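Trernwood Lab Automation Challenge: bench cell inspection checklist, with comments 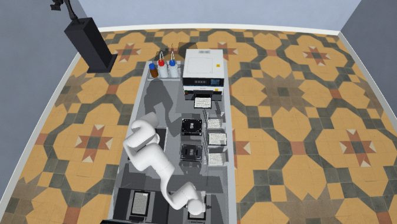
Trernwood College Robotics Club, Simulation Group

Sheet 3 of the project folder. Covers the simulated cell only. The checks on the real arm are on the electrical safety sheet and the risk assessment, and neither is replaced by this one.

Stage: second inspection, April
Entry name: Stikeo
Task: plate handling and reagent transfer
Result: pass with actions, see end

How to fill this in: mark each line OK, ACTION or N/A. Write a comment for every ACTION. A comment is optional for OK, but please add one if you changed anything to get there. Two members check each section, and neither of them should be the person who built that part of the model.

SECTION A. ROOM AND BENCH

A1. Bench fixed to the floor in the model and cannot be pushed by the arm.
OK. Tested by driving the arm into the bench top at low speed. Bench did not move.

A2. Walls have collision switched on.
ACTION. The side walls are drawn but the arm passes through them. It cannot reach that far in normal use, but the rules ask for it. Turn collision on and run again.

A3. Floor pattern does not affect the vision test.
OK. The tiles are busy (mustard octagons with small red squares) and we were asked at the first inspection whether they should be swapped for plain grey. The plate finder was run on both floors. No difference in the results, so the patterned floor stays.

A4. Black pedestal beside the far end of the bench is clear of the arm at full stretch.
OK. It stands on the floor to the left of the bench end. Leave it where it is. If it is moved for any reason, repeat this check and B4.

A5. Nothing on the bench that is not on the layout list.
OK. The small black square pad beside the arm was missing from the list last time and has now been added.

SECTION B. ARM

B1. Base position matches the layout file.
OK.

B2. Joint limits set to the values in the handbook, not the defaults.
OK. Two joints were still on defaults at the first inspection. Both corrected.

B3. Speed limit for the wrist set to 500 mm per second or lower.
OK. Set at 500. The handbook allows this for the simulated round only. The real arm has its own limit on the other sheet, so do not copy this value across.

B4. Arm can go from rest to every station without touching anything.
ACTION. 88 moves tried, 21 of them near the bottle tray. One contact, when the elbow passed low on the way to the far end of the bench. A waypoint above the plate holders should fix it. All 88 moves to be tried again after the change, including the ones that passed.

B5. Emergency stop command halts the arm in the middle of a move.
OK. Tried with and without a plate held.

B6. Arm restarts only after a separate reset command.
OK.

SECTION C. PLATES AND STATIONS

C1. Each station has its own name and no name is used twice.
OK. The two black square holders in the middle of the bench used to share a name. They are now MID UPPER and MID LOWER.

C2. White plates on the right-hand rack load in the correct order.
OK. Position 1 is the one nearest the instrument. Please keep to this. The Pusville team numbered theirs from the other end, and we will be sharing files with them for the joint round.

C3. Arm refuses to place a plate on a station that already holds one.
ACTION. Works on the rack and the middle holders. Does not work on the tray at the near end on the left, where the arm put a second plate inside the first. The occupied flag is not being read for that station.

C4. Dropped plate is reported and the run stops.
OK. The message is hard to spot in the log. Put it in capitals.

C5. Plate on the instrument platform is lined up before the arm lets go.
OK. Clearance is tight under the front of the instrument. Approach from the front only. A sideways approach will pass the software check but will clip the casing.

SECTION D. BOTTLES AND TUBES

D1. Bottles sit fully in the tray.
OK. Three bottles, in the order on the layout sheet: brown with blue cap, white with red cap, white with blue cap.

D2. Cap colours match the reagent table.
ACTION. Two blue caps. The table says "blue cap" for one line and does not say which bottle. Change the table to give bottle colour as well as cap colour.

D3. Tubes kept out of the arm's path.
ACTION. The tubes are drawn only and have no collision shape, so the contact test in B4 says nothing about them. Add a simple box around the loops and treat it as a no-go area.

SECTION E. FILES AND RECORDS

E1. Run log saved with the version of the model used.
OK. Latest version is 47. Delete local copies of anything older to avoid a repeat of last term.

E2. Layout sheet printed and kept with this checklist.
OK.

E3. Cifuentes Cup entry form shows the same station names as the model.
ACTION. The form still has the old names for the middle holders.

ACTIONS TO CLOSE BEFORE THE NEXT RUN

A2 wall collision
B4 waypoint and full repeat
C3 occupied flag on near left tray
D2 reagent table wording
D3 no-go area for tubes
E3 names on entry form

C3 and D3 must be closed before anyone uses the model to plan moves for the real arm. The others can be worked on in any order.

Model files are locked from 4 pm on inspection days. Late changes go in the next version and need a new sheet.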